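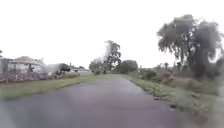 Elfriede thinks I should stop moving my stops around in the middle of a trade, and she told me so again this morning before I'd even poured the coffee. Fair enough! I had 400 shares of Preta with a perfectly sensible exit written on a sticky note, and then it dipped a little and I talked myself into giving it more room, and then a bit more room after that – well, I know how that goes by now.

March 20, 2018, and my small account sits at around 3000 dollars, which is less than I'd like but more than I feared on the drive home. I sold the Preta before lunch and felt lighter right away. Lurard I'm keeping, with the stop left exactly where I put it (I wrote it in pen this time).

Cecilia called after supper and we had a lovely long talk, mostly about her knees, but she also wanted to know if paper trading is worth the bother. I said yes, for a couple of months anyway, and then felt like a fraud because I only lasted 11 days myself before I got impatient.

Must ask Senyo for his spreadsheet back. Bed now, it's late.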